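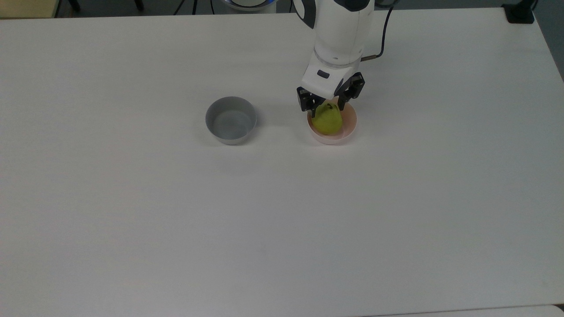 The Mullelach ferry accident was a collision between the passenger ferry Pistora and the east pier of Mullelach harbor, which happened on a March morning in calm weather. The ferry was carrying 44 passengers and a small crew. Two passengers were seriously injured and 30 others were treated for bruises and small cuts. Most of the injuries happened in the lower lounge, where people were already standing up to leave and fell against the furniture. The tables in that lounge had square corners with a metal border. A rounded corner was at that time found only in the crew room of the ship. The accident led to changes in how ferries on this route are furnished and how passengers are told to wait before landing.

Background

The Pistora served the crossing between Mullelach and Hotville, on the other side of the bay. It was used mainly by workers and by pupils of the Hotville secondary school. The ship had an older control system, in which the captain had to move the command of the engines from the main bridge to a side station before docking. The same procedure was used on its sister ship, the Szalai.

Collision

The ferry began to reduce its speed 700 meters from the pier, as usual. According to the inquiry, the command was then moved to the side station, but the port engine did not answer to it and continued to push forward. The captain, Rosario Fiore, sounded the horn and ordered the anchor to be dropped. The anchor did not hold on the sandy bottom. The bow struck the pier at low speed and the ramp was bent.

No announcement was made in the lounge before the impact. Several passengers said later that they heard the horn, but they believed it was a greeting to a fishing boat. The two seriously injured passengers, a man with a broken hip and a woman with a head injury, were taken to the hospital in Hotville. Both of them survived.
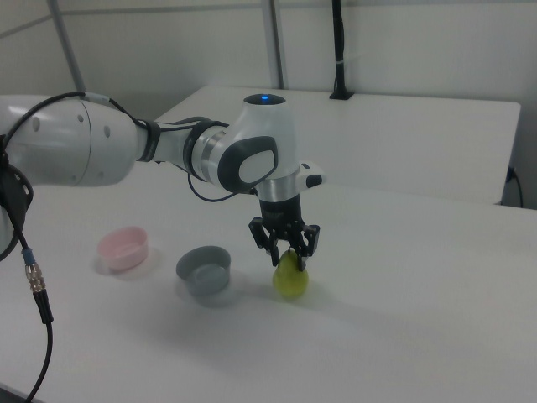
A small yellow-green pear in a two-finger gripper, on a white tabletop.

Inquiry

The inquiry was led by Jasmina Vidmar, a retired harbor pilot. Her report found a worn relay in the control system and said that the fault had been written in the ship's log before, but was not repaired. Fiore was not blamed for the collision. The report criticized the missing announcement and asked for passengers to stay seated until the ramp is down.

Aftermath

The Pistora returned to service after repairs to its bow and ramp. The lounge tables were replaced on both ships, and a second loudspeaker was placed near the stairs. The damaged part of the pier was rebuilt in concrete. The Szalai took over the morning crossing during the repairs and has kept it.

Written by the harbor history editors. Last updated October 2025

This site uses cookies to remember your settings. By continuing to read, you accept our cookie policy.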